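Capitoné: los botones se hunden de forma desigual al volver a tensar el respaldo

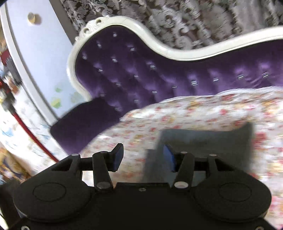
Hadura
¿Qué densidad tiene la espuma? Sin ese dato no se puede decir gran cosa del hundimiento.

Texto de la consulta, publicado por Golum
Estoy retapizando el respaldo de un sofá con capitoné de rombos y tejido satinado. He sustituido la espuma original por una plancha nueva de 5 cm, densidad 30, pegada sobre tablero perforado. Paso el hilo con aguja recta de doble punta, lo saco por detrás y lo sujeto con grapa en zigzag. Los botones de la fila superior quedan bien, pero los del centro se aflojan a las pocas horas y los pliegues entre ellos se abren. Uso hilo de nailon encerado. El trazado lo hice copiando las marcas de la tela vieja, sin añadir margen. ¿El fallo está en el anclaje, en la espuma o en el corte de la tela?
Gasté 233 euros en material y preferiría no tirar la tela.

Hadura
Vista la densidad, la espuma vale, aunque para respaldo yo iría a una más blanda. El problema es el anclaje. El nailon encerado resbala bajo la grapa si solo se le da una vuelta. Procedimiento correcto:
Grapa en diagonal, con el hilo por debajo.
Se dobla el hilo en sentido contrario y segunda grapa.
Tercera grapa cruzada sobre las dos anteriores.
Nudo corredizo antes de cortar, dejando 3 cm de cabo.
Con tablero contrachapado la grapa de 10 mm agarra bien. Con aglomerado, no: se arranca con la tensión. En ese caso hay que pasar el hilo por un botón trasero o por un taco de fieltro y anudar sobre él.
Otro punto: perfora la espuma antes de montar. Un agujero de 20 mm en cada marca, hasta el tablero. Si el botón tiene que comprimir toda la espuma, el hilo trabaja siempre en carga y acaba cediendo.

Oyewole
A mí me pasó lo mismo con un cabecero y era la tela. Pon guata encima de la espuma, de 200 gramos. Con la de 400 se pierde el dibujo.

Hundesari
Lo del anclaje es cierto, pero falta el corte. Copiar las marcas de la tela vieja da medidas cortas: el tejido usado ha cedido y el nuevo no. Para 5 cm de espuma hay que sumar entre 3 y 4 cm por rombo en horizontal y algo menos en vertical. Se comprueba con una cinta métrica flexible, hundiéndola en dos agujeros contiguos. Esa es la distancia que se lleva al revés de la tela.
Orden de montaje: fila central primero, de dentro hacia fuera, y los pliegues siempre con la abertura hacia abajo para que no acumulen polvo. El satinado marca cada pinchazo, de modo que no conviene repetir puntadas. Si la tela ya está cortada a la medida antigua, se puede bajar la espuma a 3 cm y aprovecharla.

Golum
El tablero es aglomerado. Desmonto y anudo sobre fieltro. La espuma la cambio a 3 cm.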